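Lodging Operators' Board > House Rules and Policy > Wording a rule on food in guest bedrooms

Drastbridge_Rooms wrote:
Members are invited to comment on a proposed change to our house rules. We operate a small lodging house with long-stay guests, most of whom remain for several weeks. Our present rule reads "No food is to be consumed in bedrooms." It has been in place since we opened and is not observed. Guests keep fruit, bread and cereal in their rooms, and staff have stopped mentioning it.

The proposed replacement is as follows:
"Guests may keep and eat cold food in their rooms. Hot meals must be eaten in the dining room. Food may not be left out overnight. The cost of cleaning or replacing stained bedding will be charged to the guest."

I would be grateful for views on whether this is enforceable, and on whether "cold food" is clear enough.

t_dalen wrote:
We adopted a similar rule at Brorkulach and I would not go back. A flat ban is read as a formality and it weakens the other rules on the same page. If guests see that one line means nothing, they will assume the same of the line about smoking.

I would, however, remove the sentence on charges. In our experience it leads guests to hide stains. A duvet that is reported the same day can usually be saved, and one that is folded under a bed for two weeks usually cannot.
Trygve Dalen

linen_and_ledger wrote:
I must disagree with the previous poster on both points. We manage 373 beds over several sites and the ban stays. White bedding is costly to launder, berry and tomato stains often need a second wash, and crumbs draw ants in the warmer months. Our laundry contractor bills stain treatment separately. Without a ban we would have no basis for recovering that cost.

As to the charge itself, guests are told of it when they sign. We have had very few complaints.

Drastbridge_Rooms wrote:
Thank you both. May I ask linen_and_ledger whether the ban is enforced in practice, or whether it serves mainly to support the charge?

linen_and_ledger wrote:
Mainly the latter. I accept that this is a fair point against it.

Engstrom_House wrote:
The difficulty with "cold food" is that it covers both an apple and a bowl of soup that has been left standing. We use "whole fruit, raw vegetables and dry packaged food" and have found it much easier to discuss at the desk. It also answers the question of smell, which was the subject of most of our complaints from neighboring rooms.

On bedding, I would suggest that the rule say where food may be put down. Ours says "on the desk or table only." Rooms without a table should be given one before any such rule is issued.

akden_lets wrote:
Our rooms at Akden are not large and many guests treat the bed as the main surface in the room, whatever the rules say. We therefore write the rule on the assumption that food will be placed there at some point. The wording we use is "Food placed on a bed must be on a plate or tray, with a wipeable cover beneath it." The cover can be anything that wipes clean. We do not inspect for it.

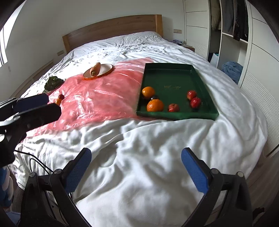
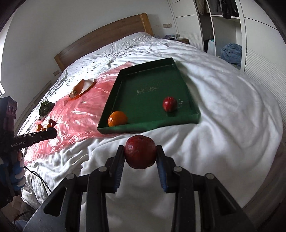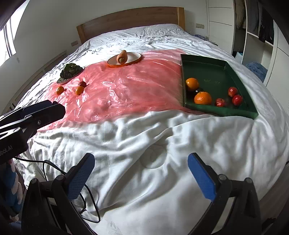
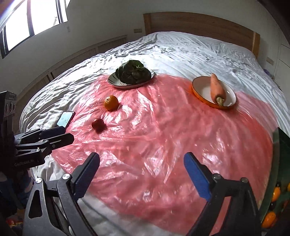 Bed with plastic sheeting and fresh produce, Akden.

t_dalen wrote:
I have reservations about plastic sheeting on a bed if there is any chance that small children are staying in the room. We do not supply it for that reason, and I would ask that any rule naming it also say that it must be put away after use. A washable cloth with a waterproof backing does the same work.

I would also note that a satin finish shows water marks more readily than plain cotton. A smooth cover protects against the food but moisture will run to its edge and onto the fabric.

akden_lets wrote:
Both points are accepted. The rule will be amended to say that covers are to be put away after use. We do not offer family rooms, but a guest may have visitors during the day.

linen_and_ledger wrote:
I remain of the view that a rule which tells guests how to eat in bed is an invitation to do so. The place for food is the kitchen or dining room. If operators wish to be generous, the money would be better spent on keeping the dining room open later. Ours closes at 9 p.m. and I know that this is the real cause of the problem with our late-shift guests.

Engstrom_House wrote:
That is a sound observation. We extended our hours to 11 p.m. and added a shelf for each room in the shared refrigerator. The number of stained items fell, although we also replaced our white duvet covers with gray ones in the same quarter, and I cannot say which change was responsible. The covers may simply hide more.

Drastbridge_Rooms wrote:
I have taken these comments into account. The revised text is below.

"Guests may keep whole fruit, raw vegetables and dry packaged food in their rooms. All other food must be eaten in the dining room. Food should be placed on the table provided. Please report any spill to the desk on the same day. No charge will be made for bedding reported in this way."

The charge would apply only where damage is found at checkout and has not been reported. Comments are welcome until Thursday.

t_dalen wrote:
I support this text. You may wish to state "the table provided" only after confirming that every room has one.

linen_and_ledger wrote:
I do not support the waiver, but the text is clear and I would have no difficulty training staff on it. Please consider a limit of 3 waived reports per stay — otherwise the same guest may rely on it every week.

Drastbridge_Rooms wrote:
The limit will be included. Two of our rooms are without tables and these will be ordered before the new rules are printed.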